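5 min read

Software for a Two-Arm Sorting Cell: Project Report
Stojan Radonjić, Arben Jurić, Costel Golob
Supervisor: Pádraig Buckley

1. Goal

We wrote the planning and control software for two arms that share one table and sort small household goods between bins. The arms and grippers were already installed. Our part was the task planner, the grasp selection and the lock that keeps the arms apart.

2. Planner

The planner, which we named Roner, runs as a state machine with six states per arm: idle, approach, grasp, lift, transfer and release. Each arm has its own copy. A shared table of zones records which arm has reserved which bin. An arm may enter a zone only after it has written its reservation and read it back. In the first version we skipped the read-back, and in February both arms reserved the same bin during a test.

Path planning runs at the start of each transfer. We allow 300 ms. If no path is found in that time, the arm stays where it is and the planner tries again with a higher lift point. 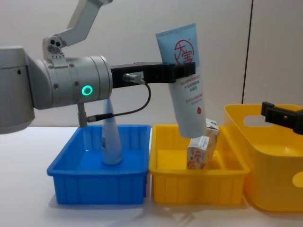
Figure 1. Left arm holding a tube by its crimped end over the middle bin. The gripper of the second arm is over the large basket.

3. Grasp selection

Tubes caused most of our grasp errors. The segmentation model gave a good outline, but our first rule picked the center of the outline, where a soft tube bends. Blagoje Golob suggested looking for the flat end instead. The current rule fits a line along the long axis, compares the width at both ends in the depth image, and grasps at the thinner one. Boxes and bottles still use the center rule.

4. Testing

We ran 1,000 simulated transfers before using the arms, then 30 on the table. Simulation found two deadlocks in the zone table, both caused by a reservation that was not cleared after a failed grasp. We added a timeout and logged every release.

5. Open problems

Release height is a fixed value for each bin. It does not take into account items already inside, so a long object can meet the one below it before the fingers open. The depth image has the data needed to fix this, but we have not written that step yet.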